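Malico Weekly > Opinion > Remembrance

Let the Obituary Be Longer

By Jirayu Chantharasri

When my aunt died in October, I was the one who wrote her notice. My cousins chose me for this task although English is my second language, maybe because I am the one who writes letters to the bank. The form allowed 289 characters before the price went up. I counted the letters of her name, which is long, and then the names of her children, and there was room left for her age and the hour of the service.

I paid for more space. I know that many families cannot, and this is my complaint.

A death notice is often the only text that will be printed about a person. My aunt ran a tailor shop on Guto Street for 26 years. She altered the wedding dresses of women whose daughters came to her later with their own. In the short version she had no shop and no street. She was "beloved mother" and "will be missed," the same as the person before her on the page and the person after.
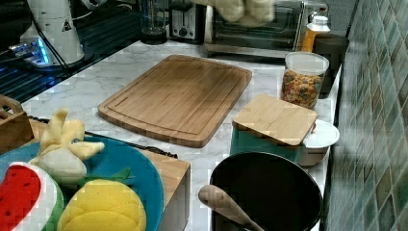
MALICO, 7 Dec 2024

I have read the notices every Saturday since the funeral. It is a strange habit, I admit. Most of them I forget before lunch. The ones I remember have some small fact which a careful editor would perhaps remove: a man who kept the scores of a bowling league in pencil, a woman who did not like her middle name and asked that it not be used. I never met these people, and still I would recognize them a little if they came into the room.

Some readers will say that families can put everything on the internet now, with no limit. It is true, and we did it also. But the memorial page of my uncle Boonyarit, who died seven years ago, is already gone - the company closed and did not write to us. The newspaper from that week is in a drawer at my mother's house, and it is also in the library.

My proposal is modest. Let this paper, and the Stisoven Library which keeps its old issues, give each family two paragraphs without charge. Let the photograph cost money, if something must. I do not ask for poetry. I ask for space to say what work the person did and where, and one thing that only the family would know.

My aunt bit the thread with her teeth, all her life, with good scissors lying next to her hand. I paid extra for that sentence, and I would pay it again.

Recent in Opinion
The bus shelter on Guto Street
Why our choir should sing in October
Letters: parking at the cemetery

Contact the editors | © 2024 Malico Weekly | Back to top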